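Ticket: Wi-Fi drops every few minutes, back room, Katbridge office
Opened by: Gertraud Zaugg
Assigned to: Andri Riedl
Opened: 19 March 2022
Status: Resolved

Reported problem
Laptops in the back room lose the wireless connection and rejoin after 5 to 40 seconds. Wired machines are fine. Front office is fine. Began after the Fulliner access point was moved from the hallway to the storage closet.

Step 1. Signal check
Walked the room with a laptop and logged signal strength. Readings are weak but usable along the window wall and poor at the door. The drops do not follow signal strength - two of them were logged at the best spot in the room.

Step 2. Access point log
The log shows the same clients being deauthenticated and rejoining on channel 11. Reason code is inactivity timeout. The timeout was set to 60 seconds. Default on this firmware is 180. Ursina Lehner confirms she loaded an old Hovunberg config file after the move.

Step 3. Test at the table
Continuous ping to the gateway from the light wood-grain table, config unchanged. Four drops in 40 minutes.
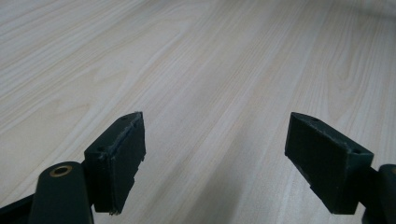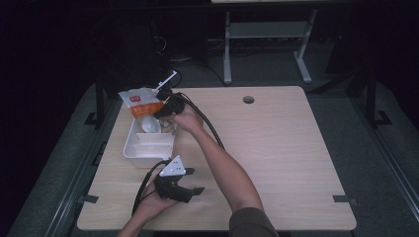

Step 4. Restore timeout
Set inactivity timeout back to 180 and rebooted the access point. Ping repeated from the same spot. One drop in 40 minutes, so the timeout was only part of it.

Step 5. Channel
Scan found a neighboring network, SSID "Pascual", also on 11 and stronger than ours at the door. Moved our 2.4 GHz radio to channel 1, width 20 MHz. Auto channel selection disabled - it had been going back to 11 on every reboot.

Step 6. Retest
No drops overnight. Roswitha Tanner ran two long video calls from the back room the next morning without a disconnect.

Notes
The old config also had the guest network on the same VLAN as the printers. Corrected. Config file deleted from the share, new export saved under network/katbridge.

Open item
The closet door is metal. Moving the access point back to the hallway needs a new cable run, quote requested. Separate ticket.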